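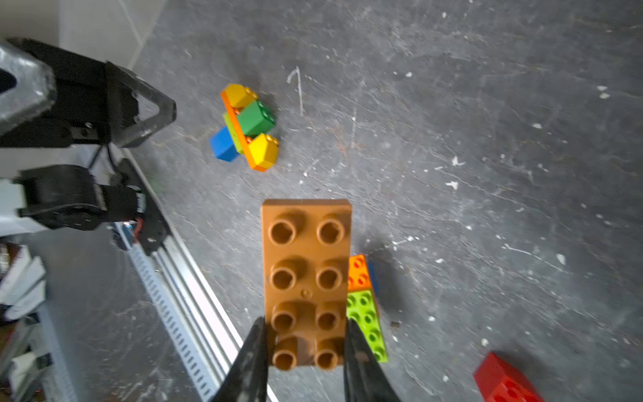 Why Do Building Bricks Stick Together?

Big toy bricks look simple. They are plastic blocks with round bumps on top, and the bumps are called studs. A brown Duplo brick that is two studs wide and four studs long has eight of them.

What studs do

Turn a brick over and you will see that it is open underneath. When you push one brick down on another, the studs of the bottom brick go up inside the top one. They fit very tightly. The plastic bends a tiny bit and then pushes back, and that push makes a rubbing force called friction. Friction keeps the bricks from sliding apart.

You can still pull them apart with your hands – the grip is strong, but it is not glue.

Why long pieces help

Put three bricks in a row on the floor and nudge one. It moves by itself. Now press all three onto one long plate, such as an orange one, and nudge again. The whole row moves together. The plate is a thin piece that ties the bricks to each other.

A plate can also sit on top of other bricks, like a bridge. The bricks below are its supports. If all the supports are at one end, the other end may tip when you add weight.

Try it

You need 4 bricks with eight studs each.

1. Stack two bricks so that all eight studs are covered. Pull them apart.
2. Stack the other two so that only two studs are covered. Pull them apart.
3. Which pair was harder to separate?

More covered studs means more places where the plastic grips. Rommel Rivera's class tried this on a Thursday and drew their results as a bar chart.

Words to know

Stud – a round bump on top of a brick
Friction – a force that slows or stops sliding
Support – something that holds up what is above it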